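Re: [sort-cell] left arm stopping over the table

On 9/6/25 a list member in Fadlow wrote:
> Our left arm faults out with a joint torque error, always low
> over the table and never up high. We swapped the gripper and it
> came right back. Has anyone had this on a bin sorting setup?

Oh yes, we've had this one! Same fault at Ollbridge back in February, and we also blamed the gripper first (sorry, gripper). It was the cable. Ours had one long loop from the arm to the gripper, and when the arm went down for a can the loop would swing out and snag on the rim of the left bin. The bins are soft fabric so they give a bit, then they stop giving, and the controller thinks it hit something. Bottle, Plastic and Can bins along the front, things to sort behind them: 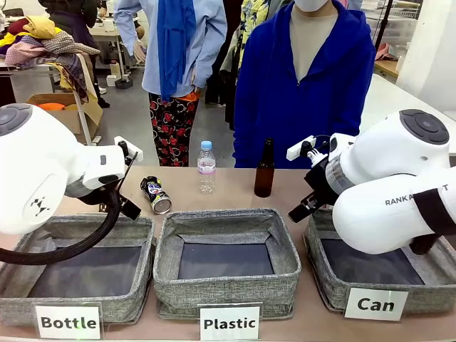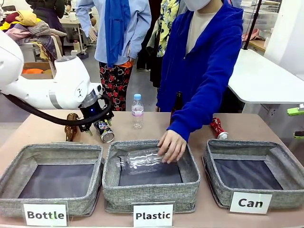 We went through the log and found 44 torque stops in 500 picks, nearly all of them low on the left side. Clipping the cable at the elbow got us down to 9 in the next 500, and I think the leftovers are just crushed cans rolling away from the fingers.

The part that bugged me more was the restart. After a torque stop ours would pick up again as soon as someone cleared the message on the Keltotov panel, even with a hand still in a bin. Please check yours before you chase anything else! We put in a second button you have to hold, and hands stay out until the arms are parked.

I have the clip drawing from Sperling if you want it, just write me off list. What speed are you running on the way down?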